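Home Guides Walls & Floors Storage Contact

How to Whitewash Pine Boards for a Small Work Nook

4 min read

A thin wash of white lets the grain and knots show and takes the yellow out of new pine. It suits a potting corner, a laundry wall or a hobby nook. Plan on two evenings, one for prep and one for color.

What you need

Flat white latex paint, water, a mixing bucket, a 2-inch brush, lint-free rags, sandpaper in 100 and 200 grit, and a clear matte topcoat. I used Kerken flat white, but any water-based paint will do.

Prep the boards

Sand each board along the grain with the 100 grit, then go over it lightly with the 200. Wipe off the dust with a damp rag and let the wood dry. Dab shellac on any knots you don't want bleeding through later.

Mix a test batch

Start with one part paint to two parts water. Brush some on a scrap, wait a minute and wipe. If it looks chalky, add water. For a warmer tone, stir in a spoonful of pale pink or peach paint. Make enough for the whole wall in one go, as a second batch rarely matches.
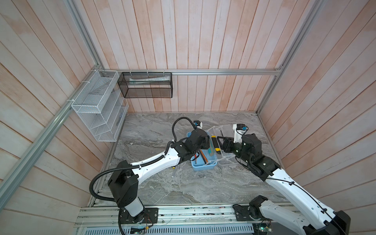
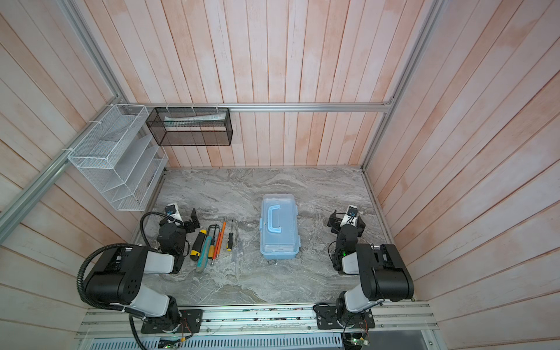

Pale pinkish boards with a gray marble-look surface, in both pictures.

Apply the wash

Work on one or two boards at a time. Brush the full length without stopping, then wipe with a folded rag, always in the direction of the grain. Keep a wet edge. If you get a lap mark, go over it with a barely damp rag before it sets.

Let the first coat dry overnight. A second coat will hide more of the grain, so try it on a scrap first.

Seal it

Stir the topcoat, don't shake it. Brush on one thin coat, let it dry for as long as the can says, rub lightly with the 200 grit and add another. Use a water-based product, as oil-based ones turn yellow over white.

Hang hooks and shelves once the topcoat has cured. Drill pilot holes near board ends to keep them from splitting. Save a small jar of the wash for touch-ups, and write the mix on the lid.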